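Keeping a Printed Arm in Tolerance

By the time a 3D-printed robot arm reaches its second year, most of what can go wrong with it has gone wrong at least once. The training bench at Mustby, where small arms are used to practice pick-and-place work before jobs move to the main line, keeps a service sheet for each unit. The sheets agree on one point. Failures start at the joints and the wiring, and the printed parts are usually the last to go.

The Mustby schedule is built on running hours. Every 50 hours the arm is powered down and each joint is moved by hand through its full travel. The technician feels for notching in the servo gears and checks the horn screws with a driver. A horn that has worked loose gives a small dead band at the joint, which shows up at the fingertips as a miss of several millimeters. Tightening the screw cures most cases. If the splines are worn, the horn is replaced and the joint is zeroed again.

Wiring gets its own check at 200 hours. Leads are inspected at the point where they leave the servo case and again where they cross a joint. Each crossing needs a service loop long enough for the joint to reach both limits without pulling, and short enough that the slack stays clear of the fingers. 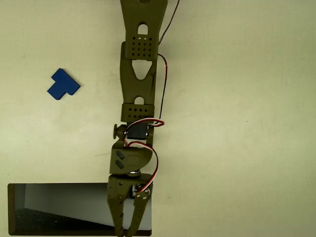 Too little slack at the wrist is the usual fault on new builds. The lead holds for a few weeks, then one conductor breaks inside its insulation and the servo drops out at certain angles only. The quick test is to hold the joint under power and flex the lead gently along its length. If the servo twitches, the lead is replaced. Mustby does not splice at a moving joint.

The wrist bearing is wiped clean and checked for side play. Grease is applied sparingly, as any excess picks up print dust and carries it into the race. Pirar, which prints replacement links for the bench, ships them with the bearing seats slightly undersize, to be reamed to fit.

Zeroing comes last. The arm is driven to its home pose against a printed jig from Chauvin, and the offset for each servo is written to the controller. The technician then runs nine pick-and-place cycles with a single block, set down at a different angle each time. One missed grasp sends the job back to the horn screws.

Servos are replaced as a set at 1000 hours, whatever their condition. Savel, a packaging shop with similar arms, changes them one at a time as they fail and accepts the extra zeroing. Its links are still the originals. At Mustby, the upper link on the oldest arm was replaced in July after a crack opened at a screw hole.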